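L'automatisation au travail : l'atelier de Flosen en images

La direction de l'établissement de Flosen présente sur cette page un aperçu des postes automatisés mis en service depuis mars. Le programme, conduit avec la société Skuven, concerne 14 agents des services de préparation et de marquage. Il a fait l'objet d'une consultation du personnel, dont la synthèse est disponible auprès du secrétariat.

Les postes à deux bras sont placés sous la responsabilité de Latrice Haverford. Les agents qui effectuaient auparavant les gestes répétitifs assurent désormais le réglage des séquences, la surveillance des essais et la reprise manuelle en cas d'écart. Chacun a suivi une formation de 206 heures, prises intégralement sur le temps de travail.
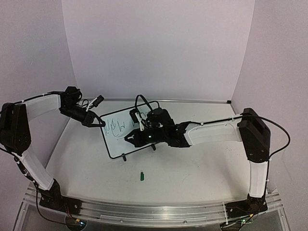

Cette évolution modifie également l'organisation des équipes. La rotation entre les postes intervient désormais toutes les deux heures, et un temps d'échange est prévu à 14 heures entre l'équipe du matin et celle de l'après-midi. Les observations des agents sont consignées dans un registre commun, que Barrett Greenberg transmet chaque mois à Skuven.

Aucune suppression d'emploi n'est associée au programme. Trois agents ont demandé une affectation à la maintenance et l'ont obtenue. Plusieurs autres ont signalé que le travail de surveillance exige une attention plus soutenue que prévu ; la durée des pauses a été revue en conséquence.

La galerie sera complétée à l'ouverture du second atelier, sur le site de Parkari. Les demandes de visite et de reproduction des clichés sont à adresser à Harriet Zamora, service de la communication interne.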